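Flavivis turned wooden knobs, two months in

I have been meaning to write this one up since October and kept putting it off, mostly because how much can a person say about a drawer knob? Well. Apparently a lot, because I've now talked about them to everyone who has set foot in my house, and my sister has asked me to please put it on the internet instead.

Some background first. I have an old chest of drawers that came with the house. Solid, heavy, drawers that run beautifully, and the ugliest pulls you have ever seen, these thin bent brass things that caught on every sweater I own. I'd been looking for small turned wooden knobs for ages. The big hardware store near me only carries the mushroom kind, big and round and shiny with varnish, and they made the whole thing look like a toy box. Then I came across the Flavivis range while I was hunting for something else entirely (hinges, boring story) and ordered a couple to try.

The shape is what got me. They're more like a little spool than a regular knob. There's a wide flat top with a raised rim, then it pulls in to a narrow waist, then it flares out again into a rounded base. That waist is such a good idea! Your fingertips go in behind the top and just stay there. With a round knob I always end up pinching and slipping, especially with hand cream on, and with these I can open a full sweater drawer with two fingers. I've done it with my arms full of laundry, too. 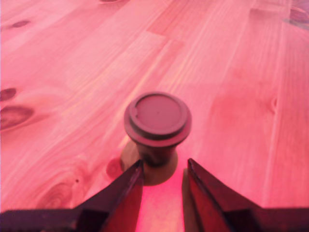 4 minute read

The top disc is my favorite part. It's recessed on the inside and there's a thin groove running in a circle just inside the outer edge, and I find myself running my thumb around it while I'm deciding what to wear. It's a small thing, but it makes them look finished even from straight on, and that's how you see them most of the time once they're up. A plain flat top would have been fine and I would have liked it about half as much.

Mine came unfinished, and I'd recommend going that way if you have any patience at all. Flavivis also sells them pre-oiled, but the color looked a little orange to me on the website and I wanted to match the chest. I used the Jolov wood wax in the darker brown. One thin coat, left it overnight, rubbed it back with an old T-shirt, then a second coat on the waist only so it would come out deeper than the base. I was nervous about doing the two tones and I shouldn't have been. The wax goes on slowly enough that you can fix things as you go. A cotton swab is perfect for the groove. Do not use a brush in there, it floods.

Do the waxing before you mount them. I did the first one on the drawer like an impatient person and had to clean the drawer front afterward.

Fitting was easy. Each knob comes with its own screw, and the hole in the base is drilled nice and straight. My drawer fronts are thick, so the supplied screw only just reached, and on the top drawer I swapped it for a longer one from my jar of odds and ends. If your fronts are on the chunky side, measure first. I wish they'd put a longer screw in the bag, or at least mention the length on the product page, which they don't as far as I could find.

One warning about the old holes. If you're replacing pulls that had 2 screws, you'll have leftover holes to fill. I used filler and touched it up with the same Jolov wax, and you can see where they were if you go looking with a flashlight. I can live with it.

How do they hold up? So far, great. I'm not gentle with drawers and I have a kid who uses the bottom one as a step (we're working on it). One knob worked itself a little loose after the first few weeks and I tightened it from the inside, and it hasn't moved since. The wax has worn a tiny bit shiny on the rims where hands touch it most, and I love that, it looks like they've been there forever.

I also tried the Foner knob for comparison, as it gets recommended so often. It's a nice knob! It's a bit heavier, has a smoother base, and costs quite a lot more. But the top is plain and the waist is shallower, so there's less to get hold of. If you have a modern kitchen with very clean cabinets, the Foner might suit you better. For an old chest or a nightstand or anything with some age to it, I'd pick the Flavivis every time.

Things I'd change: the longer screw, obviously. I'd also love a bigger size, because I have a wardrobe with heavy doors and these would look a little lost on it. And the sanding on the underside of one top was rough. It took me a minute with fine paper and it was gone, but if you're buying a whole set, set aside some time to go over each one.

Packaging was a paper bag in a small box. Mine took 13 days to arrive, which felt long, though the email did warn me.

Would I buy them again? I already have. There's a second batch on the way for the nightstands, and I'm thinking of trying the green Jolov wax on those. I'll add a note here once they're up.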